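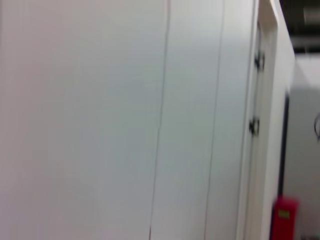
有个读者在上一期的留言栏里写道:“我看过机器人收拾桌子的视频,标题说它是自己学会的。我弟弟学会收拾桌子用了三年,还得我妈催。机器人真的是自己学会的吗?我不太信。”

不信是对的。至少,先别急着信。“自己学会”这四个字里藏了好多东西,这一期我们就把它拆开来看。

谁在教?

先从最简单的情形说起。桌上有一个深棕色的编织筐,还有一个橙色的编织筐。我们想让机器人把一块积木从棕色筐里拿出来,放到橙色筐里。你来做的话,大概连想都不用想:伸手,捏住,抬起来,挪过去,松手。

可是机器人的手臂里没有“伸手”这个词。手臂上有好几个能转动的地方,叫作关节。每个关节里有一台小电动机,电动机只懂得“转到这里”“转到那里”。要让夹爪走到积木旁边,就得让所有关节在同一时间各转各的,还要刚好配合上。

从前的办法是让工程师一步一步写清楚:第一步,这个关节转多少;第二步,那个关节转多少。写完以后,机器人会老老实实地照做,一千遍都一样。听起来不错吧?那你把筐往旁边推一掌宽试试看。它还是会去老地方夹,夹到一把空气,再很认真地把空气搬到另一个筐里。

于是有人想了另一个办法:不写了,直接做给它看。这个办法叫“示范”。做示范主要有两种方式。

第一种方式:手把手

你小时候学写字,也许有大人握着你的手,带着你一横一竖地写。教机器人也可以这样。先让手臂放松,电动机不再使劲顶着,只出一点点力气托住手臂自己的重量。这时候人抓住手臂,带着它走到筐上面,往下探,合上夹爪,再抬起来。

人在带,机器人在记。它记的是每个关节在每一小会儿转到了哪里。

优点是人能直接感觉到手臂碰到了什么。缺点呢,手臂挺沉的,就算它自己托着一部分重量,带上二十分钟你的肩膀也会酸。还有一个更麻烦的缺点,宣传片里不太提:人的手一直在旁边晃来晃去,摄像头会把人的手也拍进去。等到机器人自己干活的时候,那只手不见了,它看到的样子就和学的时候不一样了。有时候这没关系,有时候关系很大。

第二种方式:遥控

第二种方式是人站远一点,用别的东西来控制手臂。可以是手柄,可以是戴在手上的感应器,也可以是一只小号的手臂。人扳动小手臂,大手臂就跟着动,像影子一样。

位于 Raddale 的一间工作室用的就是小手臂带大手臂的做法,他们把那套小手臂叫 Husteo。我去试过。坐下来之前我心想,这有什么难的,我会用筷子,会系鞋带,还会单手剥橘子。

结果第一次,我把筐推歪了。第二次,夹爪在积木上面合上了,差一点点,什么也没夹到。第三次夹到了,可我一高兴手抖了一下,积木掉在两个筐的中间。

为什么这么难?你自己可以做个小实验。找一副厚手套戴上,再闭上一只眼睛,去捡桌上的一粒豆子。厚手套让你摸不清楚,闭上一只眼睛让你不太看得出远近。遥控机器人的时候,这两种麻烦会一起来。眼前的画面是平的,手指头上也没有积木的感觉。要练好一阵子,手才会慢慢变稳。

所以请记住第一件值得怀疑的事:你看到一只机器手臂很灵巧地叠衣服、倒水、系绳子,先问一句,现在是它在做,还是有个练了很久的人在画面外面扳着另一只手臂?两种视频看起来可以一模一样。如果视频下面没有写清楚,你就当作不知道。

机器人看到了什么?

光记关节还不够。机器人得知道筐在哪里,所以要有摄像头。常见的安排是,高处放一个,看整张桌子;手腕上再放一个小的,跟着夹爪走,看近处。

手腕上的摄像头日子不太好过。手臂一动它就跟着动,动得快一点,拍到的东西全糊了,柜门的边、铰链、小标签,统统变成一片软绵绵的影子。它还会拍到许多跟任务没有关系的东西。人看一眼就知道“柜子不用管”,机器人可没有人替它圈出来。它收到的是满满一画面的颜色,哪些重要,哪些不重要,得从许多次示范里慢慢摸出来。

高处的摄像头稳当得多,整张桌面都看得见。

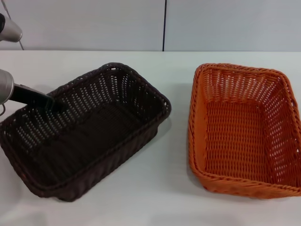
不过它也有它的难处。手臂伸到筐里去的时候,筐沿会挡住夹爪的尖,夹爪又会挡住筐里的东西。偏偏在最要紧的那一小会儿,最要紧的地方看不清楚。人遇到这种情况会歪一歪头。摄像头要是不会歪头,只好靠手腕上的那个来帮忙。

还有影子。灯光照下来,手臂和筐都会在白桌面上投下灰灰的影子。你从来不会去抓影子,对吧?因为你很小的时候就弄明白影子是什么了。机器人没有经历过那段时间。如果每次示范都是下午三点录的,窗外的光都从同一边来,那它很可能把“影子在左边”也当成任务的一部分。到了晚上开灯一试,影子换了方向,它就可能犹豫起来,或者伸到奇怪的地方去。

那么,要示范多少次?

这个问题我最喜欢问,因为答案往往跟标题对不上。

有个叫 Argate 的项目,就是搬东西:从一个筐搬到另一个筐。项目的人把记录本给我看了。他们前后录了305次示范,最后拿来教机器人的只有136次。其余的去哪儿了?有的是积木掉了,有的是遥控的人走了神,手臂在半空停了好久,有的是忘了打开一个摄像头,整段白录。

你看,宣传的时候可以说“只用136次示范就学会了”。这句话没有说谎。可是那些录坏的示范也花了时间,也累坏了肩膀。下次看到“只用了多少次”,你可以追问一句:那录坏的呢,算进去了没有?

一次示范里面装着多少东西呢?三个摄像头同时拍,每个摄像头每秒拍30张,一次示范半分多钟。他们挑了一次来数,总共3,102张画面。这还只是一次。每张画面旁边都要写上那一刻各个关节转到了哪里,夹爪张开多大。

把这些全部交给电脑以后,电脑要做的事说起来很简单:看到这样的画面,猜一猜人接下来会怎么动。猜完和人真正的动作比一比,差得远就调整一点,差得近就少调整一点。这样猜来猜去,要猜非常非常多遍。这个过程叫“训练”。

请注意,到这里为止,机器人还没有弄懂“筐”是什么。它没有想过筐可以装苹果,也可以扣在头上当帽子。它学的是“画面长这样的时候,手臂往那边动”。有些研究者觉得,学得够多,懂得也就慢慢有了。另一些研究者觉得这样还差得远。他们吵了很久,现在还在吵。我自己偏向后一边,你长大一点可以来跟我吵。

一个小错怎么变成大错

照着学有一个很有名的毛病,值得单独讲一讲。

假设示范的人手很稳,每一次都漂漂亮亮地走到筐的正上方。机器人学到的全是漂亮的路。轮到它自己走,第一步偏了一点点,也就一粒米那么宽。没什么大不了,可是从这个偏了一点的地方看出去,画面和示范里的不太一样,于是第二步猜得差一些,又偏了一点。第三步更差。走着走着,它就到了一个示范里从来没有出现过的地方,在那里它根本不知道该怎么办。

这就像你背了一条上学的路:出门左转,看到红色的信箱再右转。有一天你早转了一个路口,信箱找不到了。要是你只会背这条路,那就麻烦了。

怎么补救呢?一个办法听起来很奇怪:故意示范一些不漂亮的。遥控的人先把手臂带歪,再把它带回来,让机器人看看“歪了以后怎么回到正路上”。还有一个办法是让机器人自己试,人在旁边看着,快要出错时接过来,把它救回去,再把救的过程也录下来。

你发现没有?两种办法都要人来做。机器人每多会一点,后面就多出一段人的工作。说“自己学会”的时候,这些人去哪儿了?

换一个筐试试

我在工作室里提了一个要求:能不能把两个筐换个位置?

大家互相看了看,说可以试试。平时棕色筐在左,橙色筐在右,棕色筐里放积木。我把它们对调,积木仍旧放在棕色筐里。一个人类小孩听过“从棕色的搬到橙色的”,换了位置照样会做。

手臂伸向了左边。也就是说,它去了橙色的空筐。它在那里夹了一下,当然什么也没夹到,然后很平稳地往右边移动,在棕色筐的上面松开了夹爪。

它学的原来是“左边”,跟棕色没什么关系。示范里棕色筐老在左边,机器人没有办法分清楚到底是颜色重要还是位置重要。两种猜法放在那些示范上都说得通。后来他们重新录了一批,两个筐时常换来换去,棕色筐有时摆正,有时斜着放,橙色筐有时挪到桌子靠前的角上。这样一来,“左边”这个猜法就行不通了。

这件事我觉得很公平。换成一个外星人来地球,看了一百多次“从左边的棕色筐搬到右边的橙色筐”,恐怕也要问:我该看颜色呢,还是看左右?

新的一批录完以后,他们又考了它几次。总共考了多少次我没有问到,记录本上只写着失败13次。只有失败的数目,没有总数,这样的成绩单你敢不敢相信?考了20次失败13次,那很糟糕。考了1000次失败13次,那好得不得了。我写信去要总数,还没有收到回信,所以这个成绩我先不评价。

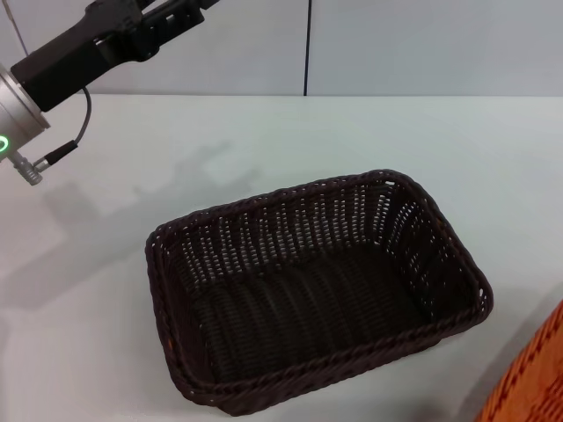

也有读者不同意我的看法,来信说:“你老是挑毛病。人也是大人教出来的,我学骑车的时候我爸扶着后座跑了好多圈,可我还是觉得是我自己学会的。为什么机器人就不能算自己学会?”

这封信写得很好,我想了两天才想好怎么回答。

骑车的时候,你爸爸扶着后座,可是保持平衡这件事,最后是你的身体自己找到的。你还能把学到的东西用到别处去,换一辆大一点的车,摇晃几下也能骑走。如果有一天机器人学会了搬积木,再给它一只从没见过的碗、一张从没见过的桌子,它摇晃几下也能搬,那我愿意说它学会了。有的机器人已经能做到一点点。做到多少,要看你换掉了多少东西,也要看是谁在出考题。自己出题考自己,分数总会好看一些,这个道理你在学校里一定懂。

所以我没有说机器人不能学。我要的是把话说完整。“人示范了好多次,扔掉一大半,电脑猜了很多很多遍,然后机器人在这张桌子上学会了搬这块积木”,这句话长是长了点,做标题也不好看,可是读完以后你知道发生了什么。

你可以在家做的游戏

不需要机器人,两个人就可以玩。

找两个盒子,一块积木,一条围巾。一个人当机器人,用围巾蒙住眼睛,一只手伸出来,只用大拇指和食指当夹爪。另一个人当遥控员,只能说“左”“右”“前”“后”“上”“下”“合”“开”八个字,不许说“快到了”,不许说“哎呀”。

先搬一次,看看要说多少个字。接着把盒子挪个地方再搬。

然后玩第二种。遥控员不说话,轻轻握着机器人的手腕,带着走三遍。三遍以后松手,让机器人自己来,眼睛仍旧蒙着。成功了吗?先别高兴,悄悄把其中一个盒子往旁边移一掌宽,再来一次。

最后把围巾拿掉,再试一遍移过的盒子。你会感觉到眼睛帮了多大的忙,也会明白为什么工作室里的人肯花那么多工夫去摆摄像头。

玩的时候把桌上的杯子收走,蒙着眼睛的人旁边要留出空地。

几个容易弄混的词

示范:人把任务做一遍给机器人记录下来,可以手把手,也可以遥控。

遥操作:人在另一个地方控制机器人动。注意,正在被遥操作的机器人没有在自己做决定。有的视频会在角落里用很小的字写上这个词,找一找。

夹爪:装在手臂末端、用来夹东西的部分。有的像两根扁扁的手指。

训练:电脑反复猜测和调整的过程。训练的时候手臂多半一动不动,可能连电都没有开,忙的是电脑。

自主:机器人在没有人控制的情况下动作。这个词被用得很松,有时候“自主”指的是从头到尾,有时候只指中间的几秒钟。

看视频时可以问的问题

画面外面有没有人在控制?

视频有没有加快?看看旁边走过的人或者墙上的钟。如果人走路像在跑,那就是加快了。

同样的任务做了多少次,成功了多少次?两个数都要。

东西换了位置还行不行?换了颜色呢?灯关掉一半呢?

录坏的示范有多少?

这些问题拿去问大人,大人也不一定答得上来。Abubakari 的一个展览上,我拿第三个问题去问讲解台,讲解台的人翻了半天资料,最后给了我一张贴纸。贴纸上画着一只机器手臂竖大拇指,我把它贴在了笔记本的封底上。

下一期有不少人投票想看“机器人为什么怕透明的杯子”。如果你家里有透明的杯子和一支手电筒,先留着,到时候用得上。收到那个总数以后,我也会在下一期的开头登出来。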